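Section 4: Hanging the Darnance curtain

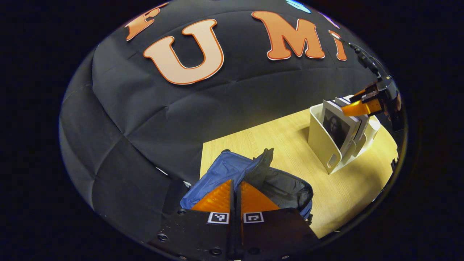 Read the whole section before you open the hardware bag. The leaflet in the carton says one person can do this in five minutes. Leonie Engelhardt and I have put up more of these curtains than we care to remember, and we have never seen it happen. Allow most of an evening the first time, and get a second pair of hands for steps 4 to 6.

This guide covers the Darnance track with the standard blackout cloth. If you have the older Walla track, the carriers are a different shape and steps 3 and 5 won't match what you have. See Section 7.

What you need

A stepladder, a drill, a level, a pencil, a tape measure and a steamer. The carton comes with a plastic level. Use your own.

Before you start

1. Lay the track on the floor and look along it. If it has a bend, send it back. The leaflet claims small bends "settle under load." Ours did not settle, and the carriers jammed at the same spot every time the curtain was pulled.

2. Check the part number on the end cap. It should read 3395. A different number means you have the wall version, and the ceiling brackets won't clip on.

3. Count out the carriers. You need 54 for a full-width curtain. Leave the spares in the bag until the curtain is up.

CAUTION: Find out what is above the ceiling before you drill. A stud finder is a hint and no more than that. Jean Halliday trusted one in the Saltwood hall and went straight into a cable tray.

Fitting the track

4. Mark the bracket line with a pencil, measuring from the wall at both ends and once in the middle. Old rooms are seldom square. If the three measurements disagree, follow the two ends and ignore the middle.

5. Screw the brackets in loosely, clip the track in, then tighten from the center outward. Slide all the carriers on from the left before you fit the end stop. The stop is sold as removable. It comes off once, maybe twice, and then the tab snaps.

6. Hang the cloth starting from the middle carrier. One person hooks, the other holds the weight. Don't let the cloth hang from a handful of carriers while you go looking for the ladder — the hooks will pull through the tape.

NOTE: The spec sheet rates the track for 200 pounds. I have no idea how they tested it and I wouldn't go near that figure. Cloth, hooks and a bit of light lettering are all it should ever carry.

Getting the creases out

The cloth is described as "crease resistant." It arrives folded into a tight square and will show every one of those folds for weeks if you leave it alone. Hanging it and waiting does a little. Weights in the hem do a little more. A steamer does most of the work.

7. Steam from the back, top to bottom, with your free hand pulling the hem gently down. Test a corner first. Some batches go shiny if the head touches the cloth.

8. Leave the curtain closed overnight before you judge it.

Do not iron it. The label shows an iron with one dot, and Jessie Menzies took the label at its word. The coating stuck to the plate and she lost a panel.

Attaching letters or signs

9. Use card or thin foam letters only. Anything heavier drags the cloth forward and the whole line sags.

10. Pin through the cloth from behind, two pins per letter. The Imrie adhesive dots sold as an accessory are, in my view, a waste of money. They hold well enough on a sample square in a store. On cloth that moves every time a door opens, I found letters on the floor by Thursday.

11. Set out the full word on the floor first and mark the center letter. Pin that one, then work outward in both directions. Stretch a string across to keep the bottoms level, and take the string down afterward.

CAUTION: Keep letters clear of the seams. Pinholes along a seam turn into a tear the next time the curtain is washed.

If something goes wrong

Curtain drifts open by itself. The track isn't level. Loosen the brackets on the low side and shim them. The leaflet suggests adding a magnet, and Muammer Coşkun tried that. It held until somebody walked past.

Light shows through. Look at the panel joins with the room lights off. The cloth is fine on its own, but the stitching lets in pinpricks. Black fabric tape on the back fixes it.

Carriers squeak. Dry silicone spray, a small amount, on a rag. Oil will run down onto the cloth.

Hem is uneven. Check the hooks before you blame the floor. One hook in the wrong pocket lifts a good stretch of hem.

Taking it down is covered in Section 5. Keep the hardware bag.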